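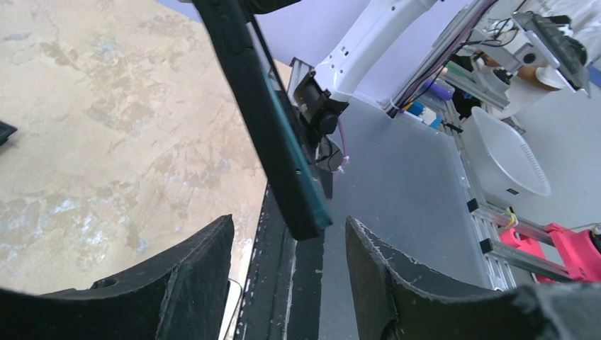 阅读时长:11 分钟

Adov 台架边框组件
Fustness 设备与附件 / 工作台 / 铝型材边框

产品概述

Adov 是装在工作台面边缘的铝型材边框组件,由带槽铝型材、黑色连接件、横向型材和可更换的侧装支架组成。边框沿台面边缘布置,为附件提供连续的安装槽,台面本身不需要开孔。图中台面为灰色,表面光滑,略有反光;型材为银色本色,粉色支架为 3D 打印件。

组件按套供货,也可按单根型材和单个连接件订购。台面板、桌腿和线缆不在标准供货范围内。

适用范围

适用于室内装配台、电子维修台、教学实验台以及需要经常调整附件位置的测试工位。不适用于户外、长期淋水、有腐蚀性蒸汽的环境,也不作为起重、登高或人员防护结构使用。用于洁净室时,需另行确认型材端面和连接件的封堵方式。

基本参数

系列名称:Adov
型材规格:30 系列,截面 30 mm × 30 mm
加高型材:截面 30 mm × 60 mm,用于受力一侧或跨距较大的横梁
标准长度:1,000 mm
型材材料:铝合金挤压型材
型材外观:银色,带纵向槽
连接件外观:黑色
边框均布静载荷上限:60 kg
单个侧装支架静载荷上限:见随附支架标签
安装方式:螺栓与槽内螺母
适用台面:硬质平板台面,边缘平直
使用环境:室内,无凝露

载荷数值在边框完整安装、全部连接点锁紧、台面支撑状态良好的条件下有效。缺少任一角部连接件时,上述数值不适用。动态载荷、冲击载荷及偏心载荷须单独核算。

型材

边框型材为开槽结构,槽口沿长度方向贯通。螺母可从端部推入,也可使用旋入式螺母从槽口正面装入。旋入式螺母便于后期加装,但单点承载能力低于推入式螺母,不应用于横梁与边框之间的主要连接。

端面切口为直角,出厂前去毛刺。现场自行裁切时应重新去毛刺,并清除槽内铝屑。裁切后的端面没有表面处理层,属于正常现象,对结构强度没有影响。需要封端时,可选配黑色或灰色端盖。

同一台架内不建议混用其他厂商的型材。外形尺寸相同的型材,槽口宽度和槽底深度仍可能有差异,螺母会出现卡死或锁不紧的情况。必须混用时,先用一段短料试装。

连接件

角部及中间连接使用小型黑色连接件。连接件两面各设安装孔,孔边有定位凸台,凸台嵌入型材槽内,可减少锁紧时的偏转。对于已加工端面螺纹的型材,可改用端面螺栓连接,此时须在订单中注明螺纹孔位置。

连接件安装后,两根型材的接触面应贴合。出现缝隙时,松开螺栓,重新对齐后再锁紧,不要依靠加大扭矩消除缝隙。连接件为可重复使用件,螺栓在多次拆装后应检查螺纹,有拉伤即更换。

横向型材

横向型材与边框连接,可作为附件安装梁、走线梁或台面侧向延伸部分的支撑。横梁高度可在安装前选择:与边框上沿平齐,或下沉一个型材高度。下沉安装时,台面侧边可留出支架和线缆的位置。

横梁一端悬空时,载荷上限不按 60 kg 计算。悬臂长度、附件重心位置和连接件数量都会影响允许载荷,订购前请提供尺寸草图。两端固定、长度为 1,000 mm 的横梁,用于安装集中载荷时建议采用 30 mm × 60 mm 截面,长边竖直放置。

侧装支架

支架采用 3D 打印工艺,固定在型材上。几何形状按附件确定,多为折角外形。亮粉色为可选颜色之一,便于在银色型材和灰色台面之间辨认安装位置。颜色不代表载荷等级,支架等级以标签为准。

打印件与金属件的使用要求不同:
支架与型材之间应加平垫圈,锁紧至支架无位移即可。
不得将支架作为搬运台架时的抓握点。
避免靠近热源,避免有机溶剂长时间接触。
层间出现裂纹、孔边发白或安装面翘曲时,停止使用并更换。

Fustness 提供 Litudby 支架图库,收录与 30 系列型材配合的安装接口。图库文件只定义与型材配合的一侧,附件一侧由用户自行设计。修改接口厚度、孔距或定位凸台后,原标签所列载荷上限失效。自行打印时应记录材料、层高和打印方向,支架主要受力方向宜与层面平行。

台面配合要求

台面与型材之间允许留有均匀的装配间隙,不允许型材顶起台面边缘。浅色或灰色光滑台面在斜向光线下会显现反光,对照明敏感的工位可另选哑光台面。台面更换后须重新检查边框高度。

台面边缘有圆角时,型材上沿宜与平面部分对齐,圆角处的凹缝可用柔性压条填充。压条不承受载荷,也不能代替台面固定件。厚度不足的台面应在下方加支撑梁,再安装边框。

走线

线缆可沿型材外侧或下方横梁布置。细线可嵌入槽内,用槽盖封闭;较粗线缆使用扎带座固定。型材交接处须留出弯曲余量,形成平缓的弧线,不应将线缆夹在连接件与型材之间。

电源线与信号线宜分槽布置。活动附件的线缆应在附件整个行程内检查一次,确认没有拉紧、挂碰或进入台面边缘间隙。短接线在型材接头附近形成的线环应固定,避免勾挂工具。

铝型材为导电体。台架上安装带电设备时,保护接地应由具备资格的人员按设备说明完成。带表面处理层的型材之间不能仅凭螺栓接触视为可靠接地,须使用专用接地点并测量导通。

安装步骤

一、清洁台面边缘,确认台面水平,检查桌腿锁紧状态。
二、按装箱单核对型材、连接件、螺栓和螺母。
三、将推入式螺母放入槽内,数量应包含后续附件所需。
四、在平整地面上预装一个角,连接件螺栓仅拧入,不锁紧。
五、依次装入其余型材,检查各角是否为直角。
六、将边框移至台面位置,调整间隙后锁紧角部连接件。
七、安装横向型材,复查两端高度。
八、安装侧装支架和附件,最后布线。

预装地面须平整、干净。石纹或斑纹地面上小螺钉、垫圈不易辨认,建议在地面铺单色垫布。装配完毕后将余件装回零件袋,随台架存放。

锁紧与复检

锁紧顺序由角部向中间进行,同一连接件上的螺栓交替拧紧。扭矩值印于螺栓包装标签,不同规格螺栓不得共用同一设定值。首次使用满 30 天后,对全部连接点复检一次。移动台架、更换台面或发生碰撞后,应立即复检,不受上述周期限制。

复检内容包括:型材接触面有无缝隙,连接件有无歪斜,横梁有无下垂,支架有无裂纹,线缆外皮有无磨损。发现型材弯曲时应更换整根,不得在原位校直。

清洁与维护

型材和台面使用软布及中性清洁剂擦拭。槽内积尘用窄毛刷清理,再用吸尘器吸除。不使用钢丝刷、研磨膏和强碱性清洁剂。3D 打印支架以微湿软布擦拭,随后擦干,不宜浸泡。

黑色件表面的轻微擦痕会露出浅色底色,金属连接件可继续使用;孔边变形或边角断裂的连接件应报废。螺栓不需要涂油。使用螺纹锁固剂时,先确认其与打印支架材料相容。

标准供货清单

边框型材,按所选规格
角部连接件,黑色
中间连接件,黑色
螺栓、平垫圈及槽内螺母
装箱单与载荷标签

可选件

30 mm × 60 mm 加高型材
横向安装梁
3D 打印侧装支架,颜色可选
槽盖及端盖
扎带座
接地点组件
备用螺母包

订购说明

订购时请注明台面长、宽、厚度,边框安装侧,横梁位置及高度。仅在三侧安装边框时,应标明开口侧。非标准长度由 Pacheco 仓库裁切后发运,切割件不接受无故退换。标准长度型材在未安装、包装完好的情况下可以退回。

单次订购型材数量达到 60 根时,可按项目包装,每套台架单独捆扎并贴标。未提出要求时,型材按长度集中包装,连接件另行装箱。

型号标注格式

系列名称 - 型材截面 - 长度 - 表面颜色

标注示例:Adov - 30×60 - 1,000 - 银
支架颜色不写入型材型号,在附件栏单独填写。

文件下载

Adov 安装图
Adov 装箱单
Litudby 支架接口文件
支架更换与报废检查表

相关产品

Adov 台下横梁
Adov 型材槽盖
Adov 接地点组件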